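4.3 Working at the table with the hand-held gripper

This section is for the packers who change from hand packing to the hand-held gripper at a Kereama packing table. Please read it together with your shift lead before the first session. The set-up of the recording station is in section 4.2.

What changes for you

Until now you picked each pouch with your fingers and put it in the bin. With the gripper you do the same work, but the movements are saved, and later the Drerer arm on line 2 learns from them. Your speed is not measured during these sessions. At the Ustex site the packers first worked very quickly, as on a normal shift, and many of the recordings had to be thrown away.

Before you start

1. Take off rings and bracelets. Roll your sleeves above the wrist.
2. Open and close the gripper five times without any product. The links must move freely on both sides.
3. Check that no bushing has come out of its link. If one is missing, put the gripper in the red tray and take another one.
4. Put the bin on the table on the side that is comfortable for you. It may stay on this side for the whole session.
5. Log in at the station and choose the product name from the list.

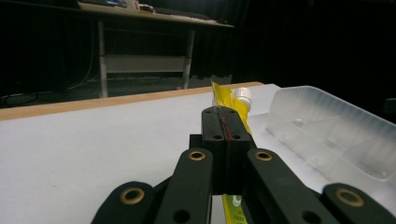
Picking and placing

6. Bring the gripper to the pouch slowly, with the fingers open.
7. Close until the pouch is held, then stop. Do not squeeze more. The pouch can leak at the cap.
8. Lift, move to the bin and lower the pouch inside. Open the fingers only when the pouch touches the bottom or another pouch.
9. Bring the gripper back to the middle of the table before the next pick.

Note: If you drop a pouch, pick it up with the gripper and continue. Such recordings are useful too. If it falls on the floor, pause the session, pick it up by hand and put it with the rejects.

CAUTION: Keep the fingers of your free hand away from the links when the gripper closes. The space between the arms becomes very small and can pinch the skin.

CAUTION: Do not put oil on the bushings. Oil comes to the pouches and the whole bin must be rejected.

Breaks and session length

One session is 85 pouches. After 2 sessions you go back to your normal place, and another packer takes the gripper. Please do not make a third session even if you feel well. The weight is small, but the wrist is always in the same position, and packers at Prendov told us that they felt it only in the evening.

Your tasks after the arm is installed

The arm takes the single pouches. Packers stay responsible for mixed boxes, damaged goods and the final check of every bin. Training for the final check begins in June and is counted as working time. Questions about shifts and pay are not part of this manual; please ask your shift lead.

Service

The finger block must be changed after 800 sessions. See section 6.1 for the screws and the correct order of the parts.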